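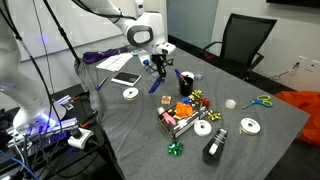
*The wrapping table, February. Four bows and counting.*

Kadir turned 30 in January and we are only now getting around to the present, which tells you everything about how this office runs. I was put in charge of wrapping because I once owned a roll of nice paper. I have been living off that reputation for years.

The gray cloth was my idea. I thought it would make the whole thing look like a proper gift counter. It makes it look like a pool table that somebody emptied a drawer onto. Bows, ribbon, scissors, tape, and those label sheets Volkan ordered from Lidoslow, 268 labels for one birthday. I asked him who the other 267 were for. He said labels keep.

Spent most of the afternoon on the question of color. Tuncay is a gold bow man. Berkay thinks gold is for weddings and wanted the green. I said red, mostly to be difficult, and then found I cared about it a great deal.

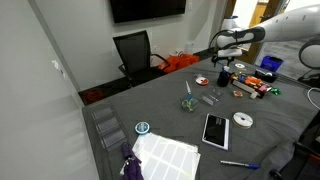 By four o'clock we had moved on to where things should live, a topic on which everyone in this building has views and none of us has a system. I want scissors standing up in a cup, where a person can grab them. Tuncay wants them in a drawer, like a man with something to hide. The organizer tray has three compartments and I had plans for every one of them – good plans, with a little sketch – but by then Berkay was asking whether anyone had thought about a card.

No one had thought about a card.

Hüsnü offered to run down to the stationery place before it closed and came back with a get-well card, the only one left that didn't have a baby on it. We all signed it. Volkan wrote "Hang in there," and I suppose at 30 it applies.

Still have to wrap the thing. Tomorrow, before Kadir gets in. Must remember to bring the nice paper.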